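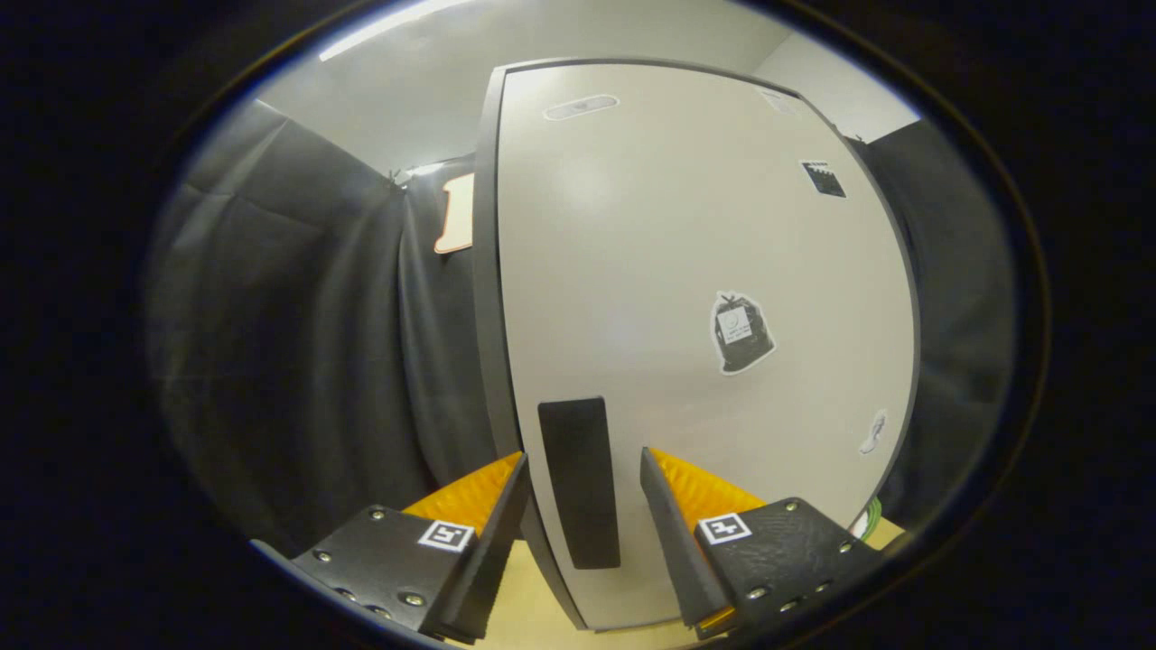

January, the fourth dry week

They've promised us rain again. The radio had it at breakfast, a "significant change" coming up from the south-west, and by lunch the woman at the servo was telling me to get my washing in. I left it on the line. It was stiff as a board by two o'clock and it's still out there now, at twenty to ten at night, with not a drop on it.

I've started writing down what the forecast says next to what the gauge says. The forecast column is a lot more interesting. Since New Year we've been told to expect showers, isolated storms, a "good soaking" and one "possible severe event", and what the gauge has to show for it is 2 mm and a drowned earwig. I don't blame the earwig for getting excited.

Polyxeni Kyriakidis came by before tea to show me her new weather station. It's a Teveck, with the little spinning cups and a screen you stand on the kitchen bench, and she paid more for it than I paid for my last mower. She says it works out its own forecast from the pressure. I asked what it was forecasting and she said rain, 80 per cent. So that makes the radio, the servo and the Teveck, all agreed. I said I'd believe it when the dog came inside. She thinks I'm being contrary, and I suppose I am, but I've lived on this block long enough to watch a lot of fronts slide past to the south and rain on people who already had green paddocks.

Her view is that the pressure doesn't lie. Mine is that the pressure doesn't know about the hill. Everything that comes from that direction splits over Stokar, half goes down the coast and half goes up the valley towards Goel, and we get the wind out of the middle. I've seen it on the radar plenty of times. Great blobs of yellow and green heading right for us, then a gap opens up the exact shape of our road. She said radar can miss light rain close to the ground. Well, so can I, evidently.

The tank's the real worry. I tapped down the side of it this evening and got the dull sound well below the third ring, so I'd put it at 3,000 litres left, maybe less with the muck at the bottom. The carter will bring 2,000 if you can get him, and he's not answering the phone, which tells you what everyone else thinks of the forecast. I've stopped doing the front garden. The tomatoes get the washing-up water and the lemon gets whatever's left. The hydrangea can take its chances.

Did clear the gutters, in case. Took me most of the morning and I felt a fool up there in that heat, scooping out gum leaves so dry they went to powder in my glove. Patched the join over the laundry with the Griltex tape too. The packet says it sticks to anything in any weather. We'll see about that if we ever get some weather.

Wind has swung round since tea, I'll give them that. It was hot northerly all day and now it's coming in the bathroom window with a bit of a bite. Some cloud over towards Stokar, too, flat and grey along the bottom. It had cloud like that before Christmas and nothing came of it.

Polyxeni just rang to say her screen's gone up to 90 per cent. I went out on the step and looked. Stars, mostly. The dog's still under the ute.

Gauge at 10 pm: nil. Must try the carter again before seven.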